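Week 2 – Colour and Cloth

Right, last week we did fibres and I promised you'd get to dyes, so off we go. You'll want the Hendcombe booklet for this one (Gemma has spare copies if yours has gone walkabout).

Most plant dyes need a mordant, a metal salt that helps the colour grip the fibre. We'll use alum. Wool takes it up happily, cotton sulks a bit and wants tannin first. Indigo is the odd one out and needs no mordant at all – it goes on in layers, a dip and an airing at a time. 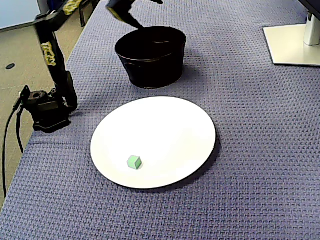
Woven cloth can fool your eye, and I love this bit! If the warp is one colour and the weft another, you get a shade that belongs to neither thread, and it shifts as the cloth moves. Blue-violet, like the cloth on the table, is a lovely one to try for. You could dye every thread that shade, or cross a blue warp with a reddish violet weft and let the mixing happen in your head. I'd go for the second, but then I like a bit of trouble.

For Monday, read pages 8 to 38 and bring a scrap of something woven that you don't mind unpicking. Fikri Entili's notes on madder are worth a look too, though his handwriting takes some getting used to.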